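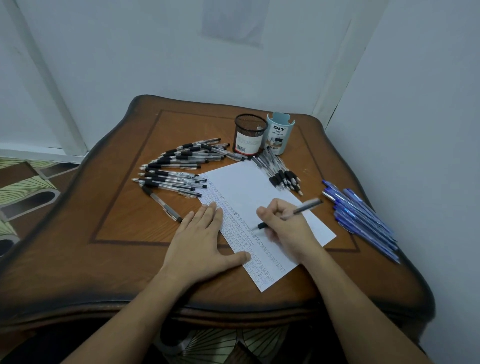 I gave up writing by hand in my late twenties and didn't notice I'd done it. I was typing shopping lists. I was typing notes to myself and then printing them out so I could lose them. Then last August I had to fill in a form at the bank in Lirkorcombe, a proper paper one with little boxes, and by the time I got to my own postcode the thing looked as if it had been done on a bus. The woman behind the counter turned it round twice!

So I've spent the months since then learning to write again, and I have become quite boring on the subject of pens.

I started with a notebook, one of those lovely thick ones, and it was a mistake. A notebook makes you want to say something worth keeping. What I needed was acreage. Plain loose sheets, the bigger the better, where you can start in one corner and just keep going until your hand remembers what it's for. I copy things out: old recipes, song words, the back of the porridge packet (1,104 words if you include the allergy advice, and I did). I write small because I'm mean with paper, and I turn the sheet at a slant, as my gran did, so my elbow has somewhere to go.

Then there's what to write with. I went to Filico, the stationer's at the bottom of the hill, intending to buy one pen, and came out with six. Four were rubbish. One skipped, one blobbed, and two were so slippery that I had to grip them like a rope. The pen I kept reaching for was the cheapest in the bag, at 49p, a click-top with a rubber grip and a see-through barrel. I do like a see-through barrel. You can watch the ink go down and feel you've achieved something.

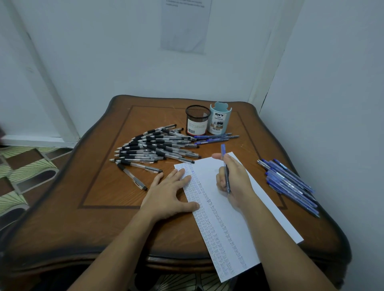

Colour is where people get properly cross. I'm a blue person and always have been, because blue looks like handwriting and black looks like a summons. It suits a really full page, too: those tight little columns of Bengali, blue on plain white and packed in close at the left, make me want to sit down and fill a sheet of my own. I'd never manage letters that small. Mine start out neat and are the size of peas by teatime.

And do give your pens somewhere to live. Mine used to be all over the house, down the sofa, in the cutlery drawer, one in the bread bin for reasons I can't go into. Wire mesh is good if you like to see what you've got. I've a soft spot for anything with ears on it, but my sister-in-law says I'm a grown woman and should buy a nice plain pot from Skusuvis. We have agreed to differ.

I do a page most evenings now, with the radio on and my phone in the other room. My wrist aches a bit at the end, and my lower-case g is still a disgrace.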